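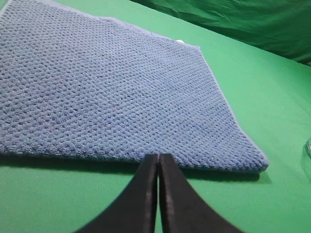 What should a glass mug stand on after it has been washed by hand?

A thick cloth with an open weave, laid flat, works better than a bare counter and about as well as a wire rack for a small load.

Household supplier Sidex has revised the drying instructions that ship with its Bosomel line of clear glass mugs. The new sheet took effect on 16th March and replaces a shorter one that told buyers only to "air dry fully." It applies to every mug in the line, including those already sold.

The main change is the surface. The old sheet allowed any clean, level counter. The new one calls for a textured towel, waffle weave or similar, at least 5 mm thick when dry. According to Fanni Boros, who wrote the revision, the raised parts of the weave hold the rim off the flat and leave small gaps for air to pass through.

"On a smooth counter the rim makes a seal," Boros said. "Water stays inside, the air stays damp, and you get a ring." 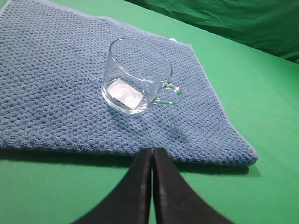
The sheet also sets an order of work. The mug stands upright for the first few minutes so that the outside can drain into the cloth. Any water left in the bottom is then poured off, and the mug is turned over onto a dry part of the towel. The handle should not rest against another mug. Terry cloth is allowed, but the sheet warns that new terry can leave lint on the glass and should be washed twice before use.

Sidex based the wording on a trial run in February by Nevier, a small test shop that handles kitchen goods. The trial used 988 mugs, hand washed in plain tap water and left in a room held at 40 percent humidity. Median drying time for upside-down mugs on waffle cloth was 63 minutes. Mugs on bare counter were still damp inside at the end of the test period. No figure was given for wire racks, which were left out of the final write-up.

Modupe Oyewole, who ran the trial, said the weave mattered more than the fiber. Cotton and microfiber gave close results as long as the pattern was deep enough to stay open under the weight of the glass. Thin flat towels did poorly with either fiber. A towel folded double dried the mugs no faster than a single layer, but it held them steadier on counters with a slight slope.
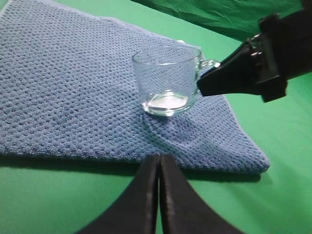
Clear glass mug on a blue textured towel, with a shallow layer of liquid in the bottom.

The instructions for machine washing have not changed. Retailer Tkachuk, which stocks the line, will place the new sheet inside each box and keep a copy at the service desk. Buyers with the old sheet can ask for a replacement there at no charge.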